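Home Threads People Music Search

Fadi Hourani: who she sang with, where she comes from, and what I could find
Thread by Dima Sfeir, 2018-10-02 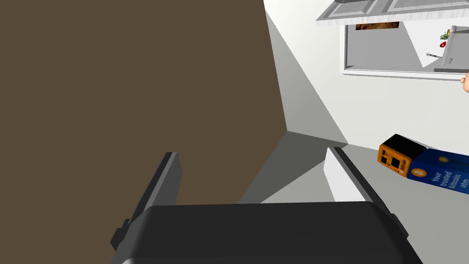 Is Fadi Hourani married?

She has never spoken of a husband in any interview I have read, and her family does not answer this question either. So I leave it open.

I write this thread because many people send me messages about Fadi after her August concert. I try to put all the answers in one place. I am a listener of her music, I am not her friend or her manager, so please read with that in mind.

First, the name. Many people think Fadi is a man's name, and usually it is. She was named after her grandfather, who died a short time before her birth. Her mother told this on the radio, and she laughed when she told that the school put her on the boys' list every year.

Her age. Fadi says she does not like to give her birthday. One fan page gives a full date and even a zodiac sign, but it does not say where this comes from. I wrote to the page and I got no answer. I prefer not to repeat the date.

She grew up in Tikent, in the house above her uncle's bakery. Her father drove the bus to the coast and her mother taught sewing. There was no piano at home. She learned to sing from the tapes of her aunt, and she still has some of these tapes in a shoe box.

She has one brother, who is older. He played drums in her first group and then he stopped because of his job. He appears on her page two times, both at family meals. He keeps his own page private and I will not share the name of it.

The first group was called Gando. They played weddings mostly. People ask me if there is a Gando album. There is one cassette with 5 songs, and on the second side the sound is very bad. If you own a good copy, please write to me. I am serious about this.

After Gando she moved to the capital and worked in a pharmacy for 7 years. In the evening she sang in the choir of the radio. You can hear her on the old theme of the morning program, she is the high voice at the end.

Her first record alone is "Murham." The label made 474 copies because the owner had no money for more. He gave some of them to taxi drivers so they would play it in the car. It worked better than the newspaper ads, she told later.

I see the question of money very often. How much is Fadi Hourani worth? There are websites that give a number. I compared them and every one has a different number, and none explains it. She rents her apartment, she said so in the interview after the concert. More than this I do not know.

About her height: also no. Please stop asking me this one :)

The second record, "Akl," is the one most people know. It has the song about the night bus, and this song is for her father. She recorded it when she was 23, but it came out much later because of a disagreement about the contract. So if you read that she was already famous at 23, this is a mistake. She was still in the pharmacy.

Did she lose her voice? She had a problem with the throat and canceled one tour. She rested at her mother's house and did not speak for some weeks, she wrote everything on small papers. The voice is now a little lower than before. I like it more, but my sister does not agree with me.

The person on stage beside her, with the gray beard, is her oud player. He is not her husband and he is not her father. He was a teacher at the music school in Tikent and she asked him for lessons many times before he accepted.

Her own page has few posts. She puts mostly food, the sea, and her rehearsal room. She does not answer comments but she reads them, because in the concert she thanked one woman who wrote a long comment about her late son. It was very quiet in the hall at that moment.

There is another page with her name and a blue heart. It is not hers. It asks people to pay for a "private fan card." Do not pay, and do not give your phone number.

Correction to my post about the pharmacy: a reader who worked there wrote to me that Fadi was first at the cash register and only later behind the counter with the medicines. Thank you for this.

Another reader asks if she will record again. In the interview she said she has new songs but no title and no date. The oud player said only "ask her."

If I made a mistake in the family part, tell me and I will fix it. For the cassette of Gando, my messages are open.

More threads by Dima Sfeir
The radio choir: who sang the morning theme
Songs about buses, a list with your suggestions
How I check a fan page before I believe it
Wedding bands of Tikent, part two

Contact | © Dima Sfeir | Back to top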